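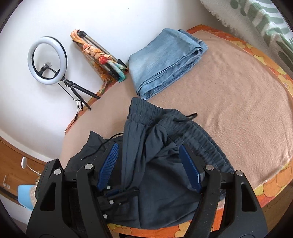

Zlatko Hodžić told the Vuststead public meeting that he had stopped believing the local paper years ago, and that the county's new plan to fight "misinformation" wasn't going to bring him back. He got a fair amount of applause. The county staff at the front table wrote something down.

The plan, released September 1, 2022, would pay a company named Partanen to run what it calls a trusted news label. Outlets that meet 12 standards get a badge next to their stories on Druko, the app the county uses for alerts. Outlets that don't meet them get nothing, and their stories drop down the page.

Who wrote the standards? Partanen did. Who checks whether they were applied fairly? Also Partanen, in a report due in December. The county says an outside review could be added later – it doesn't say by whom, or what it would cost.

Officials point to a survey in which 2,000 residents were asked whether they worry about false stories online. Most said yes. The survey did not ask if they wanted a contractor sorting the news for them, and the full list of questions has not been made public.

Junaid Awan, who runs the small site Fluvby, applied for the label in the trial round and was turned down on seven of the standards. The letter he received names the standards but not the stories. "I asked which article was wrong," he said. "They sent me the same letter again."

A county spokeswoman said the label is voluntary and that no outlet is being blocked. That may be so, but a story pushed to the bottom of a phone screen doesn't get read much. The vote on the contract has not been scheduled.

Filed under: Media Watch, Local Government, Free Speech

Contact the newsroom | © 2022 All rights reserved | Back to top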